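Desktop Computer (the tower kind)

From my home encyclopedia of ordinary machines, entry 28

A desktop computer is a personal computer meant to stay in one place. I know that sounds too plain to bother writing down, but when I was growing up in Zerkcombe we called every computer "the desktop", including my uncle's laptop, so I like to get it straight early. The tower is the upright version, a box that stands on the floor or next to the monitor, and it's the one I've spent most of my life kicking by accident.

Where the name comes from

The first ones I ever used weren't towers at all. They lay flat on the desk and the monitor sat on top (which is where the "desktop" part makes sense!). Then people started standing the cases on end to get some desk back, and the old name stuck even when the thing moved to the floor. My friend Vasiliki Liapis still calls hers "the hard drive", and I've stopped correcting her.

What's inside

Every tower I've opened has had the same main parts, whatever the badge says. The power supply turns wall current into the lower voltages the other parts want. The motherboard is the big circuit board everything plugs into. The processor does the calculating, the memory holds what you're working on right now, and a drive keeps your files when the power is off. Graphics cards are optional in a lot of office machines, where the processor handles the picture by itself.

Sizes

Motherboards come in standard sizes, and ATX is the one you'll hear about most. There's also microATX, which is shorter, and Mini-ITX, which is tiny and a bit of a pain for anyone with big hands like mine. Some large makers use their own layouts, so a board from one office tower may not drop into another case. I learned that with a secondhand case from Panagiotou, the repair shop in Fledton, and I still have the leftover screws.

The processor and its socket

The processor sits in a socket on the motherboard, and each socket takes only certain families of chip. Many have a hinged metal frame that folds down over the chip and a lever that locks it. Some chips have pins underneath. Others have flat contacts, and then the pins are in the socket, where they bend if you so much as look at them wrong. Zoi Xenos, who taught me all this at her kitchen table, made me hold the chip by its edges for a full evening before she let me near a socket.

A Dell board has its socket near the middle, with the metal frame raised and the gold-colored processor showing. 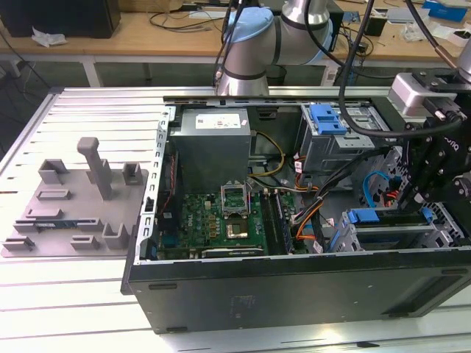
Upkeep and old age

Dust is the main thing. I unplug mine every December, take it outside and blow it out with canned air, holding the fan blades still. I never open the power supply itself, and you shouldn't either, as it can hold a charge after it's unplugged. My oldest tower is a Banora with 4 gigabytes of memory and an 80 gigabyte drive, and it still plays my card games just fine.

See also: Keyboard; Monitor; Surge protector

Last changed August 5, 2026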